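3.2 Surface pattern and search time for small household items

The second part of the study looked at how the covering of a table affects the time people need to find a small object on it. Earlier work on visual clutter has mostly used computer displays, where the background can be set exactly. Tables at home are harder to describe. They are covered with cloths, mats, papers and trays, and the covering is usually chosen for its looks or for how well it washes.

We recruited 87 adults through two community centers, Handel and Jelton. Each person sat at a table and was asked to find one named item among a set of small objects from a kitchen drawer or toolbox. The coverings were a plain white cloth, a plain gray cloth, and three printed cloths supplied by Zureo, a household textile firm that had no part in the design of the study. The order of the coverings was changed from person to person. Trials ended when the participant touched the item or when the time limit was reached.
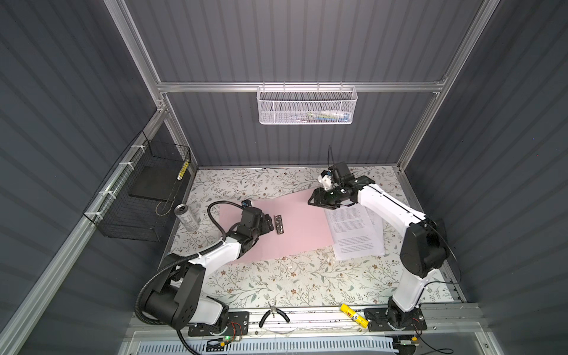
Figure 5. Tabletop with a leaf-print cloth.

Printed cloths differ in more ways than color. Following Grewal, we rated each one on three scales: the size of the repeated shapes, the contrast between the print and the ground, and the share of the cloth left bare. Leaf prints tend to score low on contrast, and the cloth in Figure 5, with thin green and gray branches on a cream ground, is typical of the group. Its brown flowers are small, and shapes of that size are the ones most likely to be confused with screws, buttons and dried beans. A single sheet of colored paper changes the task a great deal. The small metal hinge in the figure lies on pink paper, and an item placed that way has a plain ground directly behind it even when the rest of the table is patterned. We therefore treated loose sheets and mats as a separate condition and did not pool them with the cloths.

Search was fastest on the plain gray cloth and slowest on the printed cloth with the highest contrast. The low-contrast prints fell between the two, closer to the plain cloths than we had expected. Participants who said they used a printed cloth at home were no faster on the prints than those who did not. Age had a clear effect on all coverings, but the order of the coverings stayed the same in the older and younger groups.

Placing a plain sheet under the item removed most of the cost of the pattern. The gain was smaller when the sheet was close in color to the item itself, as with white buttons on white paper. Several participants at Jelton reported that they went to the sheet first and searched the cloth only afterward, so part of the gain may come from the sheet drawing attention to one area. Section 4 takes up this point using the trials in which the sheet was present and the item was elsewhere on the table.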